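Section 3. Kitchen task: set-up and first run

Hirano Robotics Club, team handbook. Last edit January 26, 2025, Naima Bensaid

Read the whole section before you touch anything. If you're new, do it beside somebody who did the December sessions. Section 2 (power and charging) has to be signed off first.

3.1 Before you power on

1. Book the kitchen on the sheet. Name plus robot. We have two: Imis and Uro. Only one on the floor at a time.

2. Clear the floor between the counter and the base. Bags, chargers, coats, all of it out in the hall.

3. E-stop in one person's hand. That person does nothing else. No phone, no laptop, no "just grabbing" a plate.

4. Open the dishwasher door all the way down and pull the lower rack out until it stops. A half-pulled rack creeps back when a plate touches the tines.

5. Dishes: use the practice set from the bin. Plates and bowls only for now. No glasses, no knives, not even for the competition routine.

6. Unplug the dishwasher. It never runs while the robot is near it.

CAUTION: Keep the sink dry. Water on the counter means wipe it up before you go on, and check the cable ends as well. The hand is not sealed.

3.2 Hand check

Do this every time, even if the last team just finished.

1. Power on. Wait for the tone. Takes about 19 seconds, don't mash the button.

2. Load the kitchen profile in Kotent. If you load the bench profile by mistake the arm sits too low and will hit the counter edge. Ask me how I know.

3. Run "raise and open". The arm should lift clear of the counter and the hand should open all the way, fingers up.

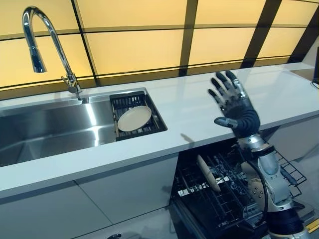 4. Hold it there for a slow count of 3. Watch for shaking. A little at the start is normal, shaking that goes on is not.

5. Run "close and open" twice. Listen for clicking at the knuckles. Any clicking, stop and write down which finger.

6. Check the cable along the forearm. It should have slack at the wrist in every pose. If it pulls tight, stop, power down, re-route.

NOTE: Thumb lags behind the fingers a bit on Uro. Known problem, parts on order. Don't try to tune it out, the last person who tried cost us an afternoon.

3.3 Placing the dishes

1. Start with one plate on the rack over the sink, flat. One in the dishwasher, standing on edge, so you have something to compare with.

2. Teach the pick from the near side. Far side works but the elbow swings wide and you'll be standing there.

3. Move at training speed. The limit in Kotent is set to 1,000 and stays at 1,000. Match speed is for people on the match list.

4. Save after each good pick. Name it dish, side, your initials. "test2 final NEW" gets deleted, sorry.

CAUTION: Never reach in to straighten a dish while the arm is live. Call stop, wait for the E-stop holder to say stopped, then reach.

3.4 Bowls

Bowls are harder then plates. Leave them untill your plate picks are saved and repeatable.

1. Swap to the gripper (Section 2, tool change). We don't do bowls with the five-digit hand yet.

2. Zero the gripper after the swap. Skip this and it closes too hard.

3. Approach the rim from the side. Fingers over the edge, close slow, stop when the force number levels off.

4. Lift straight up first. Then turn. Then across to the dishwasher.

5. Pause over the gap between the counter and the open door. Do not release here.

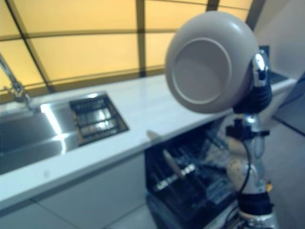 Most lost bowls in practice come from turning too early, so get the order of moves right before you worry about speed. By the time the arm is over the gap the bowl should be fully upside down, foot ring showing, with the grip still on the rim. Tilted? Back up to step 4. If you can see the rim slipping at the fingers, say so out loud and let the E-stop holder call it. Don't chase it with the controls.

6. Lower into the rack, clear of any plate already standing there.

7. Open the gripper all the way, then back off. Backing off half open drags the bowl with it.

NOTE: A dropped bowl goes in the log even if it didn't break. So does a near miss.

3.5 Shutting down

1. Arm to park. Wait for it to finish.

2. Power off, then charger. In that order.

3. Export the session from Kotent to the club drive. We're at 3,887 saved picks and I'd like to not lose any of them this term.

4. Dishes back in the bin. Rack in, door up, counter wiped.

5. Sign the sheet with your finish time and anything odd.

Stuck on a fault code, go to Section 5. Not in Section 5, leave the robot parked and message Naima.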